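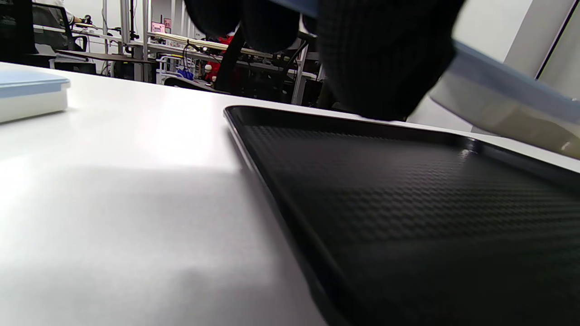

Dorngate Riding Yard
Tack and rug room check, May 2019
Checked by: Yaryna Marchuk
Comments by: Bohdana Kravets

Marks used: OK, FIX, OUT (do not use until replaced)

SADDLES

Trees, pressed and flexed by hand – OK
Comment: The old jumping saddle creaks. Rania Smadi says it has always creaked. That may be so, but I would like a saddler to tell me the same thing before a beginner sits in it.

Girth straps and stitching – FIX
Comment: Two straps on the brown general purpose have stretched holes. Last time this was marked OK by someone who I suspect looked at the other side.

Stirrup bars, safety catch down – OK

Stirrup leathers, matched pairs – FIX
Comment: One pair is a full hole different in length. Swapping them left to right every month is supposed to even out the wear. Has anyone done it? The sheet has ticks for every month in the same pen.

BRIDLES

Cheekpieces, reins, billets – OK
Bits, rough edges or worn joints – OUT
Comment: The loose ring snaffle on peg 5 pinches at the left ring. I took it off the bridle and put it in the office drawer. Please do not put it back on.

Rubber reins – FIX
Comment: Worn smooth at the grip. The Pluvex spray was bought to bring the tack back and I can't see that it has. Replace them.

RUGS AND COOLERS

Leg straps and surcingles – FIX
Comment: Clips missing on the navy turnout. Baling twine does not count as a clip. It won't release the way a clip does, and we talked about this in the winter.

Waterproofing on turnouts – not passed
Comment: Label says reproofed with Cetolik. I poured a jug of water over the shoulder and it went straight through. Either it was not reproofed or the stuff doesn't work, and I would like to know which before we order more.

Fleece coolers, clean and dry before folding – OK

HATS AND BODY PROTECTORS

Loan hats, standard label readable – FIX
Comment: Hat 1243 has no readable label. Anathi Msimang remembers buying it new but can't find the receipt. No label, no loan.

Hats dropped or knocked since last check – none reported
Comment: None reported is not the same as none dropped. There are more than 92 loans in the book and not one bump? Start writing them down.

Body protectors, foam and zippers – OK

THE ROOM

Saddle racks fixed to wall – FIX
Comment: Bottom rack moves when you lean on it. Fedir Hrytsenko has the long screws.

Fire extinguisher, gauge and tag – OK
Walkway clear to the door – OK
Comment: Clear on a Saturday morning when everyone knew I was coming. I will look again on a weekday.

First aid box – FIX
Comment: No eye wash. Palamarchuk order still open, chase it.

Next check: June. Items marked OUT stay out until Yaryna has signed for them.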